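Pine board finish: oil or hardwax?

Grerkix
October 11, 2018
I have a tabletop made of pine planks, 23 mm thick, and want a matt finish. It gets light use, small plastic items mostly. Sanded to 120 so far. Is hardwax oil worth the extra over Danish oil?
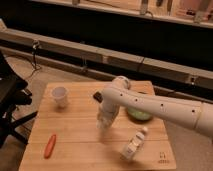 I would prefer not to darken it. The stamp in the corner can stay, so I shall sand by hand there.

Hubmann
Hardwax. Two thin coats, 200 grit between them. Danish oil yellows pine.

Jultance
Disagree. Water-based varnish stays palest of all. Oil also marks if a bottle leaks on it overnight.

Hubmann
Varnish chips at the front edge and you cannot patch it. Oil you can.

Grerkix

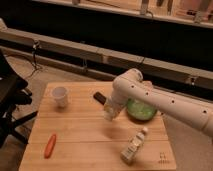 Patching matters more to me than colour. The seams are my other concern, as varnish may bridge them and crack when the planks move. Leaks are a fair point, with that bottle lying on its side near the front. I could stand it up next to the cup, or put it in the green bowl.

Jultance
Stand it up, then. I would still varnish.

Hubmann
Test both on the underside and leave them until November.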